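Tuvard Home Seismograph, second version

I have had the Tuvard running on the concrete floor of our garage in Tirkgate since August. It is a vertical sensor in a sealed case, about as big as a biscuit tin, with a small recorder that plugs into the router. Mine cost £585 with the cable.

Tirkgate is not earthquake country. Most of what the trace shows is lorries, and the quarry at Leltden, which blasts on a Wednesday just before noon. Distant events are what you buy it for. So far I have logged 17 that matched the published lists, the furthest more than 2,495 miles away. The long, slow surface waves came through very clearly on that one.

Setting up took an evening. The levelling feet are stiff and the bubble is hard to read in poor light — take a torch. The clock lost its signal twice in the first week, and a longer aerial lead cured it.

The software is the weak part. Filters have to be typed in by hand, the help pages skip the spectrogram completely, and times can't be switched from UTC. A friend in Toledo has the older model and says the menus haven't changed.

Good sensor, dull software. Four out of five. I would leave out the wall bracket, as it picks up every door in the house. 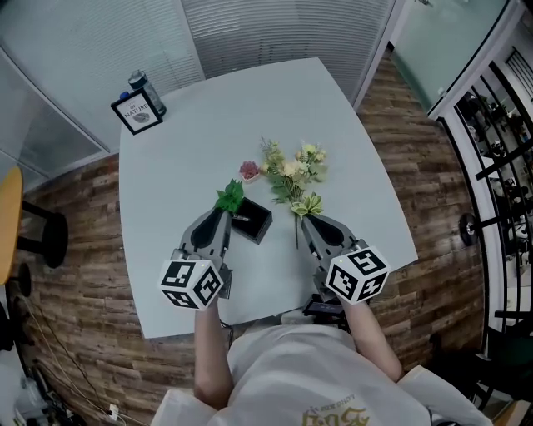
Green sprig in the left gripper, over the grey table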